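Computer case (desktop tower)

From the Plostdale Hobby Wiki

A computer case is the box that holds the parts of a desktop computer and keeps your fingers, your cat and most of the dust away from them. I've been writing the hardware pages here since February, and this is the one I was looking forward to, so forgive me if I go on a bit! The word "tower" means a case built to stand upright. Lay the same thing flat and people still call it a tower.

Contents: Construction, Tool-free parts, Layout, Working inside, See also

Construction

Most towers are a folded steel frame with a thin outer shell over it. One side panel comes off and the other usually hides the back of the motherboard tray. The power supply has its own bay, sometimes at the top and sometimes at the bottom (the Wilov office towers I learned on had it at the top, which made them tippy). Drives go in a cage near the front, and expansion cards line up with slots at the rear.

Tool-free parts

Office machines are full of colored plastic, and I love it. On many of them a blue or green tab is the maker's way of saying "pull me, no screwdriver needed." Tabs turn up on drive latches, card clamps and panel handles. The Pillthorpe school district had 200 towers to clear out one summer, and I helped with 60 of them. By the end I could open one in the time it takes to find a screwdriver. The clips do get brittle with age, so go easy on the old ones.

Layout

With the case on its side the motherboard becomes the floor, and everything plugged into it stands up toward you. Memory goes in as a row of upright modules. Expansion cards are long and sit across the board. Heatsinks are the finned metal lumps, and heat pipes are the copper-colored tubes that carry warmth off to somewhere with more air. Cables go wherever the last person left them.
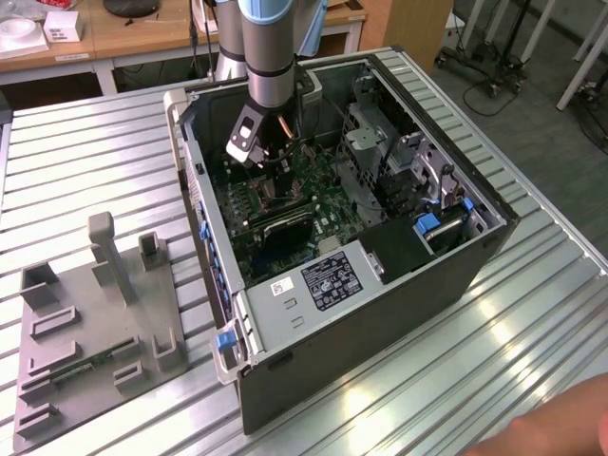
Shota Tanabe disagrees on the talk page with my calling the power supply a part of the case at all, and would like it moved to its own article. Fair enough, but plenty of cases were sold with one already fitted, so I've left a short mention in for now.

Working inside

Unplug it first, then hold the power button down for a few seconds. Lay the case on something flat with the open side up. Touch bare metal on the frame before you touch a board. I take out the long card before the memory, mostly for elbow room, though Takeshi Tamura's Tsuchiya repair notes do it the other way around and those are good notes.

See also: Power supply, Drive cage, Dust filter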